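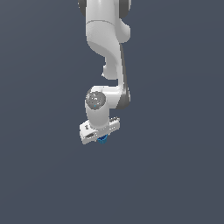

Wokell arm in the simulator, blue part at the gripper

Pre-purchase check, Wokell arm kit (simulator trial)
Checked by: Janelle Dela Peña, Imville shop

1. Joint limits set before first run: OK. They come set really wide, so I pulled them in right away!

2. Speed cap: OK. I left it at 70 percent (Rogelio wanted full speed, sorry Rogelio).

3. Stop button halts the arm mid-move: OK. I tried it 18 times and got kind of carried away.

4. Grip force warning: FAIL. It shows up in the log at line 346 and nowhere on the main screen. Please fix this one, Wokell!

5. Collision check: NOT DONE. There's no floor or table in this file, so I'm waiting on the Derese cell layout before I sign anything.

6. Hand clearance: OK for now. The hand is wide and boxy, so look at it again once we have real fixtures in there.

7. Manual: read it, liked it, but the reset steps are out of order.

Still open: 4 and 5. Rogelio Pangilinan has the login if you want to poke around before January.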